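From the Guest Rooms: The Fruit Plate Is Back

July is when the fruit plates start up again at our little house in Stornosbridge, and if you have stayed with us in summer before you will know what I mean, because you have probably eaten from one while still in your socks. The habit began with Marcela Vrabec, who ran the upstairs rooms long before I did and who believed that anyone coming in from the afternoon train should find something sweet and juicy waiting, well before they were asked to think about keys or breakfast times.

We have kept it going in our own way. Vendula picks out the fruit in the morning, and she likes a mix (she says a plate of all one thing looks like a delivery), so the choice depends on what she comes home with and how long she stood chatting at the stall.
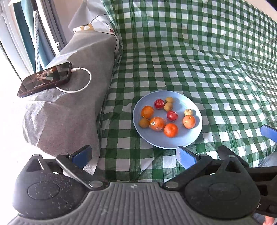

2 min read

Mandarins and tangerines are the dependable ones, easy to peel sitting up against the pillows and kind to the bedding. Plums go on as well, the glossy red sort, and I do ask that you lean over the plate for those! The small tan ones are longans, and they get more questions than everything else put together. You crack the thin shell with a thumbnail, slip out the clear flesh, and leave the dark seed behind. Nabila Setiawan, who stayed with us for 16 nights last summer, taught me to do it neatly, and I have been showing off ever since.

The light blue plate tends to end up on the bed, I've noticed, somewhere on the green-and-white gingham, and that's perfectly all right with us. The gingham goes through the wash at 100 degrees more happily than I would have guessed when we bought it. If you'd like a small bowl for peels and pits, they are in the cupboard on the landing, second shelf, beside the spare towels.

Let us know before you come if there is a fruit you can't eat, or one you miss from home. Ľudovít has been asking for apricots, and Vendula says he may have them when the stall does.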